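Jueves 27 de septiembre

Cómo me fue con el curso de invierno fuera (y lo que preguntaría ahora)

Llevaba tiempo queriendo escribir esto porque me siguen llegando correos de gente que está pensando en hacer un programa de idiomas en el extranjero siendo ya adulta. Yo lo hice con treinta y muchos, con trabajo, con hipoteca y con un inglés que se había quedado parado en el instituto. No es lo mismo que irse a los dieciséis con una familia de acogida, y casi toda la información que encontré estaba pensada para adolescentes o para universitarios.

El curso lo hice en Fliltarton, en una escuela pequeña que se llama Bullanska. La elegí por dos motivos. El primero, que tenía un grupo específico para mayores de treinta. El segundo, que el precio venía desglosado en la web, cosa que en otras escuelas tuve que pedir dos veces por correo y aun así me mandaron una cifra global. Pagué 3.585 euros por la matrícula, el alojamiento y el material. Los vuelos y la comida iban aparte. También el seguro médico, que me cobraron en la agencia y que podría haber contratado por mi cuenta más barato si lo hubiera mirado con calma.

La prueba de nivel

Te la mandan por correo antes de ir. Es un formulario de gramática con huecos y un texto que hay que resumir. Yo la hice un domingo por la noche, con el diccionario abierto en otra pestaña, y fue un error. Me pusieron en un grupo en el que no entendía la mitad de lo que se decía. Al tercer día fui a secretaría y pedí que me bajaran. No pusieron ninguna pega, me hicieron una entrevista oral de diez minutos y esa misma tarde estaba en otra clase. Si estáis en esa situación, pedid el cambio pronto. Una compañera esperó hasta la tercera semana y ya no quedaba plaza en el grupo que le convenía.

En mi clase definitiva éramos 18 al principio, que me parecieron muchos. Luego hubo gente que se pasó al horario de tarde y el grupo quedó más manejable. En la web hablaban de «grupos reducidos» sin poner un número. Lo preguntaría por escrito antes de pagar.

Los profesores

Tuve dos. Por las mañanas, gramática y lectura con un profesor bastante seco que corregía todo, también cuando le dabas los buenos días. Después del descanso, conversación con Iresha Navaratnam, que fue con diferencia lo mejor del curso. Su método consistía en darnos una tarea real y dejarnos solos con ella: llamar por teléfono para cambiar una cita, reclamar una factura, explicar a un fontanero qué le pasa al grifo. Las dos primeras semanas lo pasé mal. Soy de las personas que preparan la frase entera en la cabeza antes de abrir la boca, y cuando ya la tenía lista la conversación iba por otro sitio.

Me dijo una cosa que apunté en el cuaderno: que dejara de traducir los chistes. Tenía razón. Perdía un montón de tiempo intentando ser graciosa en un idioma en el que todavía no sabía pedir una bolsa.

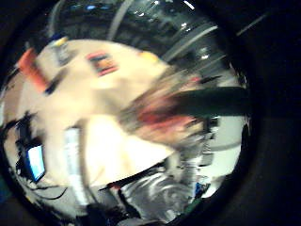
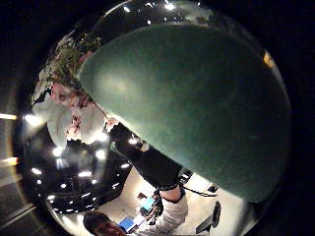
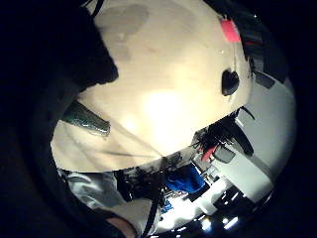
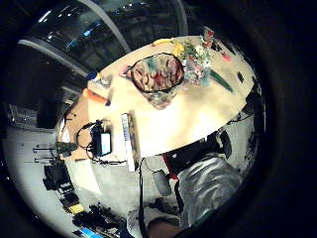
Una mesa redonda con flores, en la última foto.

El manual que usábamos era el Hunt, el de nivel intermedio. No me gustó demasiado. Tiene los audios bien graduados y las unidades son cortas, pero los ejercicios se repiten y las soluciones van en un cuaderno aparte que hay que comprar. Al volver lo he seguido usando porque ya lo tenía, y los temas de la segunda mitad son mejores que los de la primera. Si vais a estudiar por vuestra cuenta, yo empezaría directamente por ahí.

El alojamiento

Había tres opciones: familia, residencia o piso compartido. Cogí residencia, habitación individual con baño, en el barrio de Flovmont. Tardaba media hora larga en autobús hasta la escuela y la calefacción se apagaba a las once. La cocina era común y estaba bien equipada. Lo malo de la residencia es que la mitad de los que vivíamos allí hablábamos español y a la hora de cenar era imposible resistirse. Calculo que perdí mucha práctica por eso. Los que estaban con familia avanzaron más en comprensión, aunque también es verdad que a uno de ellos le tocó una casa donde cenaban viendo la tele y no hablaban ni entre ellos.

Si volviera, elegiría piso compartido con gente de otros países. Era un poco más caro, pero te obligaba a usar el inglés para discutir quién fregaba, y eso se aprende rápido.

El horario y los deberes

Cuatro horas diarias de clase, de lunes a viernes, con un descanso en medio. Por las tardes había actividades opcionales y casi todas se pagaban aparte. Fui a unas cuantas al principio y luego dejé de ir, porque entre los deberes y las horas de trabajo a distancia que había pactado con mi jefe no me daba la vida. Esto también lo plantearía de otra manera. Trabajar por las tardes en español me sacaba del idioma todos los días justo cuando empezaba a entrar en él. Es preferible ir menos semanas y con vacaciones de verdad.

Los deberes eran una redacción corta y una lista de vocabulario. Las redacciones las devolvían corregidas al día siguiente, sin falta, y eso lo agradecí mucho. Todavía las guardo en una carpeta y de vez en cuando las releo para ver si sigo cometiendo los mismos errores. Las preposiciones, sí.

La asistencia se controlaba. Para que te dieran el certificado había que llegar al 80 por ciento de las clases, y lo miraban en serio. A un chico de mi grupo se lo negaron por muy poco. El certificado es de la escuela, no equivale a un examen oficial, y conviene tenerlo claro si lo necesitáis para una oposición o para pedir plaza en algún sitio. Para eso hay que presentarse al examen aparte y pagar las tasas.

Lo que he sacado en limpio

Entré con un intermedio flojo y salí con un intermedio decente. Me manejo por teléfono, que antes me daba pánico, y en las reuniones del trabajo intervengo sin que me suden las manos. Escribiendo he mejorado menos de lo que pensaba. La pronunciación sigue siendo la que es.

Desde que volví tengo una clase por videollamada a la semana y escucho la radio mientras cocino. Los dos primeros meses noté que perdía soltura muy deprisa, y ahora parece que se ha estabilizado. En mayo quiero presentarme al examen oficial. Ya he mirado las fechas y la inscripción se cierra bastante antes, así que tengo que decidirme.

Sobre las agencias, que es lo que más me preguntáis: yo fui con una y no me aportó gran cosa. Reservaron la plaza y me mandaron una guía en PDF con los autobuses mal puestos. Cuando tuve el problema del grupo lo resolví yo con la escuela en una tarde. Si os defendéis mínimamente por correo, podéis escribir a la escuela y ahorraros la comisión. Si es la primera vez que salís o necesitáis visado, entonces puede que compense.

Las preguntas que mandaría antes de pagar nada: cuántos alumnos hay como máximo por grupo, cuánto se tarda de la residencia a la escuela en hora punta, qué libros entran en el precio y qué pasa con el dinero si tienes que volverte antes. Esta última yo no la hice, y en el contrato ponía que a partir de la segunda semana no devolvían nada.

Otro día escribo sobre el trámite del seguro, que tiene su miga y alarga demasiado esta entrada. Los comentarios están abiertos, y si alguien ha hecho el curso de verano en la misma escuela me interesa saber si los grupos son igual de grandes.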